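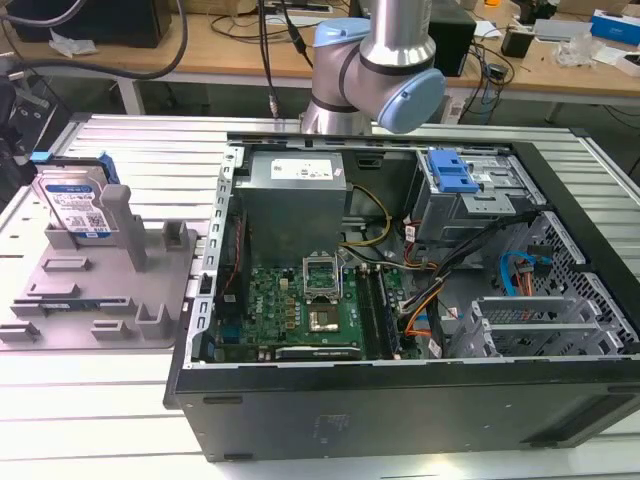

Vittoria Pace has been mending old desktop computers for schools for 4 years, and she still lights up when a new one arrives. "I love the first look!" she says. With the side panel off and a black tower lying open on its side, she can talk for an hour. Her scheme, Skustevero, has passed on 300 machines so far, most of them to pupils in Rizzi.

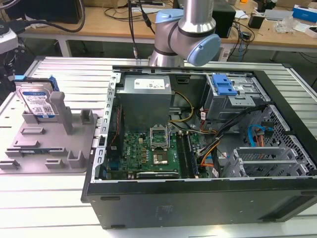 2 min read

Her favourite part is teaching. Beginners start with the memory slots, then move on to the power cables, "and by teatime they're explaining it all to me". Thomas Fiore came along in September to learn and now runs the Skornetti evenings. "I'd never held a screwdriver," he says. "Now my kitchen's full of fans!"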